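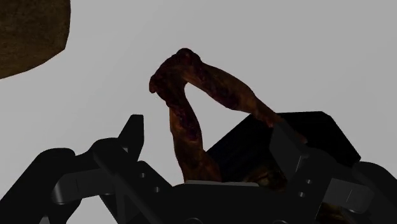 Twisted brown piece, knotted at the top

Can old grapevine root be used in a fish tank?
Graleck — December 17, 2018
I dug some up in June and it has been drying in the garage. Tank is 29 gallons. Do I need to boil it?

Mirnberg
Scrub it, then boil it for 2 hours. If it won't fit in a pot, soak it in a bucket and change the water daily until it stays clear — mine took 11 days. Skip it if the vines were ever sprayed.

Gebremichael
I would just buy driftwood. Vine rots fast underwater.

Fastetness
Same here, mine went soft.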